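Transcription Error in Handwritten Well Records: A Comparison of Single and Double Entry

Project report, Information Methods II
Lalit Sachdeva, Negin Talebi, Kourosh Amini
Supervisor: Golshifteh Ghaffari
Submitted Sep 25, 2021

1. Background

The Uledmont water district kept its well observations on paper cards until the office changed to electronic logging. Each card covers one well for one year and lists depth to water, the measuring point, the initials of the observer and any remarks. The cards were written by different people in pencil and in ink. Some observers recorded depth in feet and inches, others in decimal feet, and a few changed from one to the other partway down a card.

The district agreed to lend a set of cards for this project. The set held 1717 readings. Our question was how much the error rate drops when the same card is typed twice by different people, and whether the drop justifies the extra time.

2. Previous work

The course reader treats double entry as the standard method for clinical forms, where the fields are short and mostly printed. Well cards are a different kind of source. The remarks field is free text, and the meaning of a number often depends on the line above it (ditto marks were common). Sepehr Ranjbar's report from last year, on the Revthorpe parish burial book, found that most disagreements between typists came from a small group of letter shapes. We expected the same for digits, mainly 1 against 7 and 4 against 9.

3. Method

Cards were put in order by well number and divided into batches. Single entry meant one typist per batch, with no later check. Double entry meant two typists working separately, followed by a comparison of the two files. Where the files disagreed, the third member of the group looked at the card and chose a value. A typist did not see the other file at any point before comparison.

Data were typed into a plain spreadsheet with one row per reading. Cell validation was turned off. We wanted raw typing behavior, and a range check would have caught part of the error we were trying to measure.

For the reference values, all three of us read a sample of 100 readings aloud from the cards and agreed on each one. Where we could not agree, the reading was marked illegible and left out of the error count.

Time was recorded from opening a batch to saving it. Breaks were subtracted.

4. Results

Against the reference sample, single entry gave 7 wrong values. Double entry with a third reader gave none. We don't claim that double entry removes all error, as the reference was made by the same people who typed the cards and a shared misreading would not show up.

Of the 7 wrong values, 4 were digit confusions of the kind expected in section 2. The others were a skipped line, a ditto mark read as the number eleven, and a depth in feet and inches typed as a decimal.

Double entry took a little more than twice as long. The additional time was spent on comparison, and most of that went to the remarks field, where differences in punctuation were flagged along with real differences. If we repeated the work we would compare the numeric fields first and treat remarks as a separate task.

5. Discussion

The unit error is the most serious of those found. A misread final digit changes a depth by a small amount, while a wrong unit can shift a whole column. Neither typist is likely to notice it from a single row. We suggest that the unit be entered as its own field for every reading, even when the card states it only once at the top.

For a set of this size, double entry is practical. For the full Uledmont holdings we would recommend single entry with a unit field, and double entry for the wells used in the Nouri Creek drawdown study.

6. Materials

Two spreadsheet files per batch; one comparison sheet; soft pencils (no pens near the cards); a magnifier; slotted plastic document trays for loose paper.

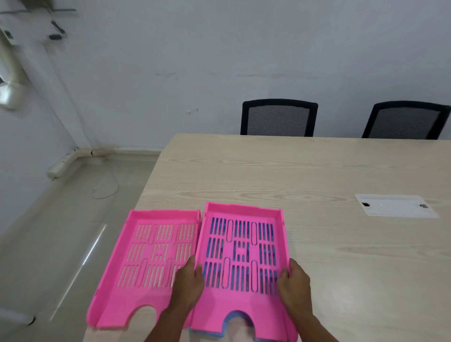 Pink and blue document trays.

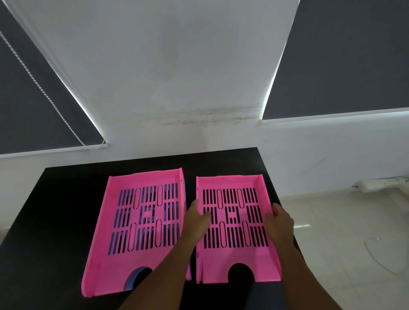

7. Limitations

Three typists is a small group, and all of us had seen the cards before typing began. Batches were not matched for handwriting. The Dilov well cards, which are mostly in faded pencil, all fell into double entry by accident of numbering, so the time figure for that method is probably too high.

8. Division of work

Typing was shared equally. Talebi wrote the comparison sheet and section 4. Amini dealt with the district office and returned the cards. Sachdeva wrote the remaining sections.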